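Folding laundry on the dining table

A bed is a poor place to fold. It is soft, it is low, and the pile slides into a heap every time you lean on the mattress. A table at hip height is easier on the back and gives a flatter fold. Most dining tables will do. If yours is a laminate or a sealed timber top, wipe it and dry it before you start. On an oiled top, put down a clean sheet, as oil that hasn't cured can mark pale cotton.

Clothes need to be fully dry. Check waistbands, pocket bags and the thick seam at the crotch, which stay damp long after the legs feel dry. In March, when the evenings start to cool, bring things in off the line by 4 pm or they will pick up moisture again.

Setting up

Work in one direction. If you are right-handed, put the unfolded pile on the right and the finished stack on the left, and keep the middle of the table clear. The middle is your folding space and needs to be about as wide as a pair of trousers is long. Don't tip the whole basket out. Take an armful, fold it, then take the next one.

Put the heavy things through first. Trousers and shorts make a firm base for the stack, and T-shirts sit on top without being squashed.

With the mixed pile on the right, the khaki garment on top is the next one to pick up. The navy one is already folded on the left, and the red-orange and black pieces can wait their turn.

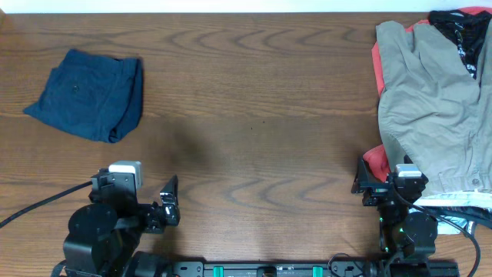 Trousers and shorts

1. Do up the button and the zip. An open fly makes the waistband spread and the fold will never sit square.

2. Hold the waistband at both sides and give one good shake. Turn the pockets back in if they have come out.

3. Fold in half lengthwise, leg on leg, with the back pockets facing out. Tuck the point of the seat in so that the long edge is straight.

4. Smooth from the waist down to the hem with the flat of your hand.

5. For trousers, bring the hems up to just below the waistband, then fold in half again. Shorts only need one fold.

Put the bundle down with the last fold towards you. You can then lift one pair out of a drawer without dragging the others along.

T-shirts with a print

Fold these face down so the print ends up on the outside, where you can see which shirt it is. Sleeves in, sides to the middle, then hem to collar. Don't iron over a rubbery print. Turn the shirt inside out and use a cool iron.

Dark colours

New navy and black cotton can rub off on white, even when dry. Keep them apart in the basket for the first two washes, and don't leave a white top sitting under damp jeans.

Linty black tops are best done last. Go over them with a clothes brush while they are flat on the table, brushing in one direction, and wipe the table down afterwards.

If you get called away

Lay the top few garments out flat over the pile. Creases set in whatever is crumpled underneath, and khaki drill is one of the worst for it. A light spray of water and 13 minutes on a hanger will get most of them out.

Tip sent in by Imre Veres.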